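Subject: Re: [oldboxes] Keeping the Elach library desktops going another year

Hi all,

Thank you for the kind replies, and sorry I've been slow. October got away from me! On the question of how hot these machines can run, I went back through my notes and found that the reading room one sat at 80 degrees every afternoon until I redid the paste. I used the Flomura tube, the 3 gram one, and a dab in the middle was plenty. Please do wipe the old stuff off first with a lint-free cloth and alcohol. I know it's dull work, but I've skipped it before and had to do the whole job over again.

With the cooler off, a Dell board looks like this in the middle:
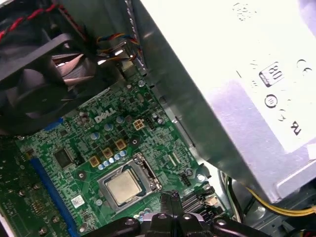 Song wrote:
> I'd leave the paste alone unless the fan is roaring. We have
> a Braster cooler on ours and the only thing wrong with it was
> dust packed into the fins. Five minutes with a soft brush and
> it was quiet as a mouse. Also, does anybody know if socket 1155
> coolers will go on the older boards?

Song, you're quite right about the dust, and I should have put that first. Brush, then listen for a day or two, and only then think about paste. As for the coolers, I'd measure the hole spacing before ordering anything, because I've got a drawer with a good 200 dollars' worth of brackets in it that fit nothing I own (my own fault, every one of them, and yes, they're free to anyone who wants to pay the postage).

If you do end up taking the processor out, go by the edges, lift it straight up, and set it down somewhere clean. Match the little triangle on the corner when it goes back, and let it drop in under its own weight. If it wants pushing, it's turned the wrong way.

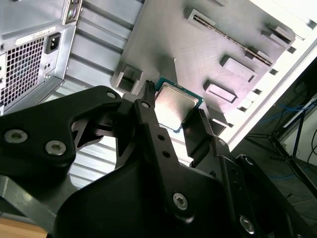 Desktop CPU, metal side and a bit of the green edge showing.

I still owe the list my notes on the power supplies, and I'll get those typed up once the reading room machine is back on its desk. If anyone has a spare side panel for a small tower, I'd be so glad to hear from you.

Warmly, and happy tinkering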